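Licenciée après un signalement interne : délai pour saisir, et devant qui ?

Forum Droit du travail > Santé et médico-social

marlotte_ide
Bonsoir. Infirmière coordinatrice chez Klinhom (soins à domicile, agence de Jurnasdale) pendant 4 ans. Au printemps j'ai signalé par écrit à ma responsable que des passages étaient facturés alors que les patients étaient hospitalisés. J'avais relevé 42 passages sur mon secteur. Pas de réponse. J'ai relancé le siège par mail, et cinq semaines plus tard j'ai reçu une convocation à entretien préalable pour « insuffisance dans la tenue des plannings ». Lettre de licenciement dans la foulée, préavis non effectué mais payé.
Je n'avais jamais eu un seul avertissement. Est-ce que je peux invoquer le statut de lanceur d'alerte alors que je n'ai rien envoyé à l'extérieur ?

bdc_31
Oui. Le signalement interne suffit, la loi de 2016 modifiée en 2022 le prévoit. Depuis 2022 on peut d'ailleurs aussi aller directement à l'autorité externe. Il faut être de bonne foi et ne pas avoir touché de contrepartie financière directe. Pour contester le licenciement c'est le conseil de prud'hommes, 12 mois à partir de la notification.

Doğukan Değirmenci
D'accord sur les 12 mois, mais je ne partirais pas uniquement là-dessus. Dans ton mail au siège, tu écris quoi exactement ? Si tu parles d'« erreurs de saisie », l'employeur dira que tu n'as jamais dénoncé de délit. J'ai vu un dossier perdu pour ça.

marlotte_ide
J'ai écrit « facturation de soins non réalisés ». Le mot fraude n'y est pas.

bdc_31
« Soins non réalisés » facturés à la CPAM, c'est assez clair pour n'importe quel conseiller. Pas besoin de qualifier pénalement les faits quand on est infirmière.

Doğukan Değirmenci
Assez clair pour toi. L'avocat d'en face plaidera le contraire, et il est payé pour. Je dis juste qu'il faut prévoir l'argument.

Beril Yazıcı
Je suis passée par là avec un autre employeur, Zeltau. Trois choses qui m'ont servi :
Le Défenseur des droits peut certifier la qualité de lanceur d'alerte. C'est gratuit, mais la réponse peut prendre des mois, donc ne pas attendre l'avis pour saisir les prud'hommes.
La charge de la preuve est aménagée. Tu apportes les éléments qui laissent supposer les représailles, à l'employeur de prouver que sa décision repose sur autre chose. Cinq semaines entre le mail et la convocation, ça compte.
Il existe aussi le référé, si la rupture est récente. C'est rapide et on peut demander la suite du contrat.
J'ai raconté le reste sur mon blog, rubrique Travail.

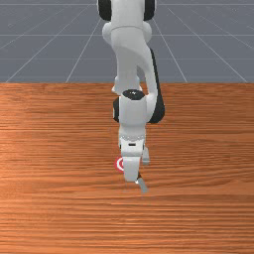
Bras robotisé blanc et noir au-dessus d'une table en bois, image de synthèse.

marlotte_ide
Merci Beril. La lettre date d'octobre, je ne sais pas si c'est encore « récent ». Et je ne veux pas y retourner, je veux que le motif tombe.

Beril Yazıcı
Alors le fond, tranquillement. Demande la nullité. Si elle est retenue, le barème ne s'applique pas et c'est six mois de salaire minimum.

pascalou.rh
Un avis de l'autre côté du bureau. Attention aux pièces. Si vous êtes partie avec des plannings contenant des noms de patients, on vous opposera le secret professionnel. J'ai géré un cas comme ça chez Jarnero et l'ancienne salariée s'est retrouvée à devoir se justifier sur ses propres copies.

bdc_31
Un salarié peut produire les documents dont il a eu connaissance dans ses fonctions s'ils sont strictement nécessaires à sa défense. Ne lui faites pas peur pour rien.

pascalou.rh
« Strictement nécessaires », justement. Un tableau anonymisé passe, une clé USB entière beaucoup moins. Ce n'est pas faire peur que de le dire avant.

marlotte_ide
J'ai seulement mes mails et mon relevé, avec les initiales des patients et les dates.

pascalou.rh
Remplacez les initiales par des numéros et gardez la correspondance pour votre avocat. Le reste me paraît correct.

Doğukan Değirmenci
Question bête, tu as une protection juridique ? Regarde ton assurance habitation. La mienne prenait en charge 1 564 euros d'honoraires pour les prud'hommes, sur une note de 3 000.

marlotte_ide
J'en ai une, je n'y avais pas pensé. Je les appelle demain matin.

bdc_31
Déclare le litige AVANT de signer la convention avec l'avocat -- certains contrats refusent sinon.

marlotte_ide
Noté. J'ai aussi pris rendez-vous à la permanence du syndicat, à 14 h. Je reviens donner la date du bureau de conciliation quand je l'aurai.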